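Trornside packing group puts its shared-table rules in writing

People who share a table with a robot arm will have a common set of ground rules to work from starting this April, now that the Trornside working group on shared packing stations has finished the guide it has been promising its members since last spring. It runs to 4 pages, which anyone who has ever tried to read a full machinery standard over lunch will be glad to hear, and it is written in the kind of English you would use to a new coworker on their first morning.

The guide covers one kind of job and stays there: a person and one or more arms on the same bench, picking up wrapped goods and putting them into boxes or bins. It doesn't try to replace the risk assessment a site already has to do, and it says so on the first page in bold type. What it does try to do is settle the small daily questions that a risk assessment tends to leave to whoever happens to be standing there. Who moves first? Where do your hands go while you wait? What do you do with a package that has been wrapped so generously that neither you nor the gripper can tell which end is up?

Nektarios Deligiannis, who led the drafting and has spent most of his working life around packing benches of one sort or another, told members at Tuesday's meeting that the group had started with a much longer document and then kept cutting. "We had a section on floor tape that went on for pages," he said. "I was very fond of it, I wrote most of it myself, and it's now a single sentence. You mark the floor and you keep the marks clean. If people want my thoughts on the color they can come and find me at the coffee."

The heart of the guide is the part on hands. A person at the bench is asked to pick a waiting position, agree on it with the rest of the shift, and go back to it every time the arm is in motion, whether that means hands at the sides or hands flat on a marked spot on the near edge. Pointing at an item is allowed, and the group knows perfectly well that people will do it anyway, but it should be done from above and from a standstill, and only once the person has checked where both arms are. Reaching across an arm's path to straighten something is out. You stop the arm, you straighten the item, you step back, and then you start again.

Cables get a page nearly to themselves, and Aroha Hollis is the reason. Hollis runs the floor at Flolley, one of the member firms, and she asked early on for something firm about the loops and coils that gather next to any arm that has been moved or adjusted more than once. The wording she ended up with asks that loose cable be kept off the working surface at all times, that any cable running along an arm have enough slack for the full reach and no more, and that coils left on the base be looked over at the start of each shift. "It sounds fussy until you've spent an afternoon finding out which plug somebody nudged," she said, to a good deal of nodding around the room.

There was a longer conversation about packages. Soft wrap is hard on grippers, everyone agreed on that much, and loose ends are worse. The guide now asks sites to tuck or tape any flaring edges before an item goes on the table, to leave at least 2 inches between items, and to put open boxes where neither the person nor the arm has to pass over anything else to reach them. Box flaps should be folded out of the way before work begins. Some members wanted a rule against mixing wrapped and unwrapped goods on one table, and after going back and forth on it for most of an hour (there were strong feelings, kindly put) the group left that to each site.

Bystanders come in for a gentle word too. Visitors and people on a break tend to drift toward an arm that is working, which is only natural, and the guide asks that each bench name one person per shift who can wave them back without having to be shy about it. Chairs and stools should be pushed clear of the walking side. Sites that share a room with other departments, with stock or display pieces standing nearby, are asked to agree on a boundary with those neighbors first.

Two member firms, Clamodari and Benmoussa, have offered to try the guide at their own benches through the summer and to report back on which parts people follow without being reminded, and which parts they don't. Deligiannis said he is looking forward to the second list more than the first. Each firm will log 200 handovers a week on a simple sheet, and the group would like to have 1000 on file before it opens the text for changes.

Printed copies will be at the front desk at Trornside, and members can have a large-type version for the wall by asking. Comments are welcome from anyone who works at a bench, member or not, and Hollis says handwritten ones are fine and that she reads them all, usually with her shoes off at the end of the day. The next open meeting will take up lighting and noise, which were both set aside this time so that everybody could get home for dinner.
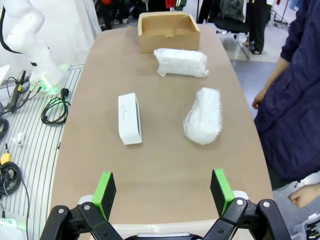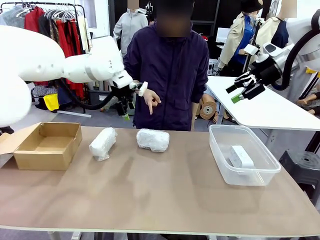 Wrapped items, an open cardboard box and a white robot arm at a shared table. In the second picture, a person points down toward the table.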